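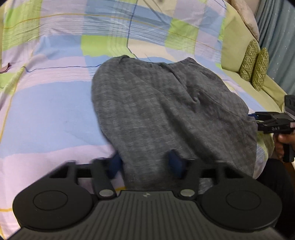
Gray knit garment on the bed, pinched between the blue pads of one gripper, with the second gripper coming in from the right.

Notebook entry, December. Evaluation of the Conano hand-held gripper kit, garment handling.
Entered by Corinne Tran. Read and initialed by Marisol Thibodeaux.

Purpose

The group has the Conano kit on a trial loan and must decide whether to purchase, to extend the loan, or to return it. The kit under review is the two-hand version: a pair of hand-held grippers, spare pads, a charging base, and one year of the vendor's processing service. The present entry covers soft goods only. Rigid items were covered by Marisol in the previous entry, and her remarks on grip force are not repeated.

Setup

Work was done on a made bed, at the height a person would normally fold clothes. The duvet was left in place under the garments. It is a patchwork print in pastel colors with thin lines running across it, and the wrinkles were not smoothed out beforehand. Marisol asked for this. Her view is that a flat, plain table tells us little about the settings in which the service would be used, and I agree with her for the purpose of this review.

Each session was limited to 8 garments, followed by a break. The session length was set by the operator's wrists and had nothing to do with the battery. The internal storage was cleared between sessions.

Observations on handling

1. Pads. The blue pads hold jersey and sweatshirt fabric well. A single layer can be lifted from a bunched garment if the fingers are brought in low and closed slowly. Closing quickly tends to gather two or three layers at once, and the operator then has to let go and start again.

2. Hems. Ribbed hems are the easiest place to take hold. Thin side seams are harder, and a seam that sits across the pad at an angle will sometimes roll out as the fingers close. I would like to see whether the softer pads from Rosenthal behave differently. They are listed as a fit for this finger size, but we do not have a set.

3. Two-hand work. Passing a sleeve from one gripper to the other requires practice. New operators bring the second tool in too high and knock the crossbar of the first. After the first session I moved to bringing it in from the side at a lower angle, and contact between the tools became rare. The vendor's guide does not mention this and should.

4. Weight. Acceptable for one hand. With both tools in use the operator leans forward to rest the forearms, and this changes the view of the work. Note for whoever writes the operator instructions.

5. Bedding. The lower pads occasionally catch the duvet together with the garment. This was most common where the duvet had bunched up. Recordings in which this happened were kept and marked. They were not deleted.

Service and pricing

The processing service accepts 500 recordings per month under the basic plan. Our total for the loan period, rigid and soft goods together, came to 612, all within a single month, so the remainder was held back and will be sent when the next allowance opens. Marisol has asked Conano in writing whether unused allowance carries over from one month to the next. There was no reply at the time of this entry.

Files already returned were in good order. Of the soft goods recordings I checked by hand, 3 had the left and right tools swapped in the labels. The vendor's support desk corrected them on request, but we would have to check for this ourselves if the kit is used at Tilwood, where the operators do not see the returned files.

Comparison

The Womcombe kit tried earlier in the year has a better handle and a clearer status light. Its hard plastic fingertips were poor on knitwear – the fabric slid out whenever it was pulled to one side. For garment work the Conano kit is preferred. For boxes and bottles I would leave the matter to Marisol's entry.

Recommendation

Extend the loan for one further period. Purchase should wait until the allowance question is answered and a second pad type has been tried.

To do

Order one set of Rosenthal pads (Corinne).
Send the held recordings when the allowance opens (Marisol).
Repeat the single-layer pick with a heavier knit and with a lined jacket, same bed, same operator.
Add the low side approach to the operator instructions.
Ask Conano for replacement pad prices, which are missing from the quotation.

Added later, in the margin, M.T.: Agreed on the extension. Please also record glove size for each operator. The handle felt too wide to me and I would like to know if others report the same.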